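Vitley Spur Gears, Steel, Small Bore

Sold singly and in packs of six

Vitley spur gears are plain steel gears for light drives, timing setups, test fixtures and classroom gear trains. They have straight teeth, a raised hub on one side and a small center bore. The Gullardale shop has carried the line since it opened its parts counter, and we stock seven tooth counts. Any two gears from the same pitch series will mesh. Gears from different series will not, even when they look close, so check the series letter before you order a single replacement.

Each gear is cut from bar stock, faced on a lathe and then toothed. The teeth are left as cut. We do not plate, paint or black the gears, and they ship with a light coat of oil. Wipe the oil off before you use any thread locker or adhesive on the hub.

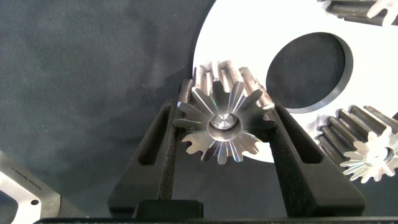

Facing is the last lathe step, and it sets the finish you get. The tool runs from the rim toward the bore at a steady feed, and we do not polish afterward. Customers sometimes ask if the face is supposed to look striped. It is. Under a bright light the machining marks throw thin rainbow lines that fan out from the bore, and the tooth walls stay a duller gray than the face. Small scuffs on the tooth walls are normal on a new gear and do not affect how it runs. A burr you can catch with a fingernail is not normal, and we will replace the gear.

Marking

Gears are engraved on the hub side. The characters are small, and most people will want a magnifier. If the marking has worn away, send us the tooth count and the outside diameter and we can match it from those.

Fit and mounting

The standard bore is a slip fit on a ground shaft. For a press fit, order the gear with the undersize bore and ream it yourself. Do not drill the bore larger with a hand drill — it will wander, and the gear will run out of true.

Small gears can sit directly on a post or stub shaft fixed to a flat panel. Leave a thin washer between the gear and the panel so the face does not drag. The Tallen mounting posts come in three lengths and include the washer and a retaining clip. 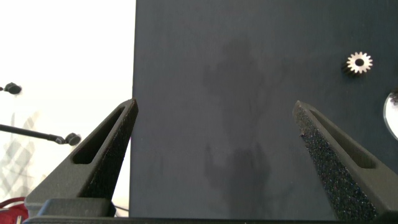 Small spur gear against a dark slate-blue panel.

Speed and load

Dry, the gears are rated to 300 rpm. With a light machine oil on the teeth they are rated to 2000 rpm. These are ratings for steel on steel. If you pair a Vitley gear with a plastic one, use the rating of the plastic gear.

They are not hardened. For reversing loads or frequent hard stops, look at the Maluleke hardened series, which uses the same bores and hub lengths and can be swapped in without changing the shaft.

Care and storage

Keep gears oiled and in the paper they came in. Loose gears in a drawer will nick each other at the tooth tips. Light surface rust comes off with fine steel wool and oil. Brush along the teeth, not across them.

Ordering

Give the series letter, tooth count and bore. Packs of six must be all one size. Unused gears can be returned in the original paper. Reamed or drilled gears cannot.

Page updated Feb 16, 2026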